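I got to the Stornimham office in June expecting to talk about motion planning, and we spent the first hour on timestamps. The lead developer on Trình (the team's planning and logging stack) put a coffee in my hand and started complaining before I'd found my recorder.

"Everybody wants to see the policy run," she told me. "Fine, great. But if the gripper width and the video disagree by two frames, you're teaching it to close on air."

She showed me the bug that ate their spring. Out of 279 demonstrations, 57 had gripper readings that drifted late, and only on long takes. Kiton, their replay tool, plotted them as perfectly normal. She'd rewritten the smoothing filter twice before someone thought to look at the clock — the logger was stamping messages when they arrived, not when they were measured. The fix was 26 lines. I asked how that felt and she laughed for a good while!
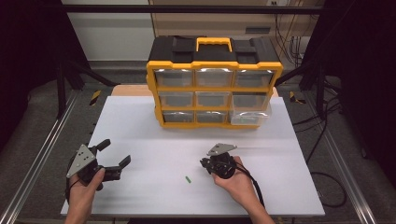
*Hand-held grippers at the board, with the nine-drawer organizer at the back.*

Drawers are her favorite thing to argue about. I'd have guessed picking up small parts was the hard bit (it would be for me), but she shook her head. "A pick is over quickly. A drawer has a direction it wants to go, and if your planner is a few degrees off, you drag the whole box with you."

So Trình doesn't plan a full pull anymore. It plans a short one, checks how the hand moved against what it asked for, bends the path a little and goes again. She typed while she explained, and I watched the replanned path wiggle across her screen in orange, then settle down. I'll admit I wanted to play with it.

Notix, which does the perception side, still struggles with clear plastic. Depth comes back full of holes, and she's stopped trying to patch them. "We give the planner the holes too. Let it know what it doesn't know."

I wondered if she'd ever go back to hand-written drawer routines. "For one drawer? Tomorrow," she said. "For the next cabinet somebody buys, no way." Then a test failed in the other window and I lost her for twenty minutes.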